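The Last Stop at Wirneck

1

Dexter Lindgren got off the 73 bus one stop early and walked the rest of the way along Colberg Road. He had the letter in his coat. It was dated 7/11/22 and it said that his mother's piano had been kept in storage at Prandico for long enough, and would he please pay what was owing or come and fetch it.

He had not known there was a piano. His mother had lived in a flat with two rooms and had never, as far as he could remember, so much as hummed.

He rang his aunt from the corner. She took a long time to answer.

"She played until you were born," his aunt said. "Then Pascu Street was sold and there was nowhere to put it."

"She could have told me."

"You could have asked her what she did before."

He said he would ring again in December and put the phone away. Then he waited to cross. The crossing led over to a long grey fence with a dark blue panel in the middle of it, and he stood looking at that for longer than he needed to.
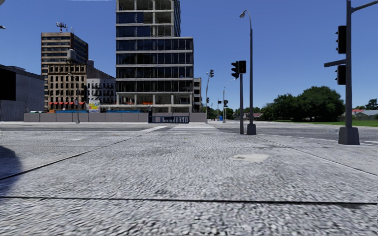 2

The man at Prandico found unit 104 on his list and took him down in the lift. The piano was under a blanket. It was smaller than Dexter had expected, with a burn on the lid where somebody had rested a cigarette.

"You can try it," the man said. "It'll be out of tune."

Dexter pressed a key near the middle. It made a flat, dull sound. He pressed the one next to it.

"What would it cost to have it moved?" he asked.

The man went upstairs to look up the price. Dexter pulled over a crate, sat down and lifted the lid of the stool. There was music inside, with his mother's name in pencil on every sheet.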